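Zedska notebook, handover policy
January 13, 2025

Trained overnight on the December set, 800 demonstrations, with the Trusach filter turned on for the first time. The filter drops any episode where the two wrist poses disagree with the calibrated baseline by more than the threshold during the exchange. It threw out 49 episodes. I went through the rejects by hand this morning and most deserved it. A few were fine, and the timestamps on the right arm were late, so the poses only looked wrong.

Left to do before evaluation: replay the late ones with corrected clocks and see if they pass. Eskil wrote the clock correction and says it takes a constant offset per session. I would prefer a fit with drift. We will use his for now and compare.
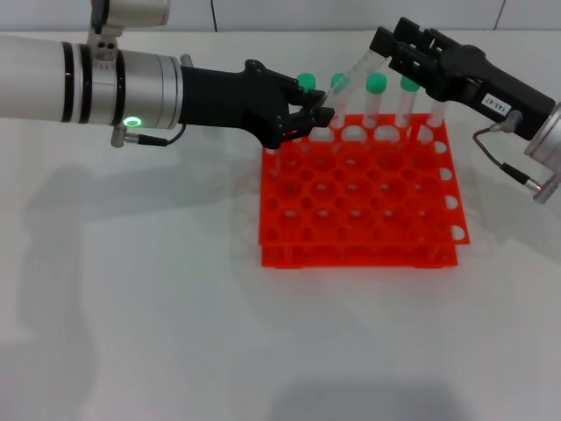

The question for this week is whether the exchange point should be fixed or predicted. In the fixed version both arms go to a set pose over the rack and the policy only controls the last part of the approach and the grip. In the predicted version the giving arm proposes a pose and the receiving arm follows. Fixed is easier to debug. It also puts the exchange close to tubes already standing in the rack, and with the tube tilted steeply over the back row, its lower end near the left fingertips, the margin to the green caps is small. I have raised the collision penalty for that row and left the rest of the cost alone. Gunvor wants the tilt itself penalized. I think that hides the problem, because the right gripper holds the tube by the capped end and a steep angle is what gives the left hand a free length to close on.

Ran the fixed version first, 20 trials. Failures fall into the same two types as before: left hand closes early, or right jaws open before the left grip is confirmed. The second type is a threshold issue and I know where to look. The first is not explained yet. The policy seems to read the lower end of the tube as nearer than it is. Transparent plastic gives poor depth, so I would expect noise, but the error has a consistent sign.

Checked the depth input next. Extrinsics reloaded from file, no change. Turned the hole filling off and the early closing became less regular, so part of the bias comes from there. Will repeat with filling off in training too, otherwise the comparison means nothing.

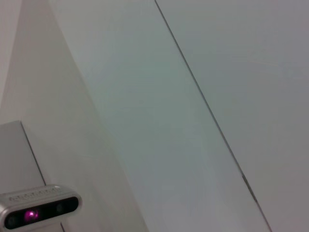 Entry by Gunvor Lindqvist, afternoon, same notebook

Took over after lunch. Started the run with filling off in both training and evaluation, 300 episodes only, so that it finishes today. Config is saved under Hovland, next to the old one. Do not overwrite the old one, Biltport still reads from it.

I still want the tilt term. Compromise: log the angle at the moment of grip for every trial, no penalty, and decide once we can plot it against early closing.

Eskil's offset recovered most of the late episodes. Two sessions still look wrong at the end and fine at the start, so drift is real, at least there. Left those out of the set.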